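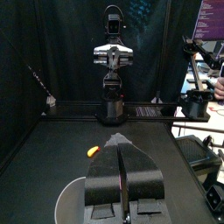 Figura 3. Superficie de trabajo oscura de acabado mate.

4.2. Acabado de la superficie y fatiga visual

El segundo factor analizado fue el acabado del tablero. En los talleres de reparación de relojería y de instrumentos pequeños conviven mesas claras, heredadas en muchos casos de instalaciones anteriores, con mesas oscuras (figura 3) de compra más reciente. La bibliografía sobre iluminación de oficinas recomienda tonos claros y poco brillantes, pero sus resultados se obtuvieron con tareas de lectura sobre papel y no son directamente trasladables a la manipulación de piezas metálicas.

Se recogieron 847 cuestionarios de fin de turno, de los que 609 resultaron válidos. Los restantes se descartaron por estar incompletos o por no indicar el puesto ocupado. De los válidos, 354 corresponden a puestos con tablero mate y el resto a puestos con tablero satinado o brillante. La escala de molestias oculares es la descrita en la sección 3.1, con valores entre 0 y 70.

Las puntuaciones más altas aparecieron en los puestos con tablero brillante situados frente a una ventana. En ellos los participantes mencionaron con frecuencia el reflejo de la luminaria auxiliar y la necesidad de inclinar la cabeza para evitarlo. El color tuvo un efecto menor que el brillo. Los tableros oscuros y mates obtuvieron puntuaciones similares a las de los claros y mates, salvo en el turno de tarde, donde el contraste entre la mesa y la pared blanca fue motivo de queja en los talleres de Jemari y Olszewski.

Hay además una diferencia según la tarea. Para localizar tornillos y muelles caídos, los operarios prefirieron el fondo oscuro – las piezas pulidas destacan más sobre él – mientras que para el ajuste de piezas pavonadas prefirieron el claro. En el taller de Skurik esta preferencia se resolvía con un tapete intercambiable, solución que Fernandes (comunicación personal) considera suficiente para turnos cortos.

Dos limitaciones afectan a estos resultados. El brillo de los tableros se clasificó por inspección visual, sin medidor, y las mesas más antiguas presentaban zonas pulidas por el uso que dificultaban asignarlas a una sola categoría. Tampoco se controló la edad de los participantes, que influye en la sensibilidad al deslumbramiento. La sección 4.3 examina la posición de la luminaria con el acabado como covariable.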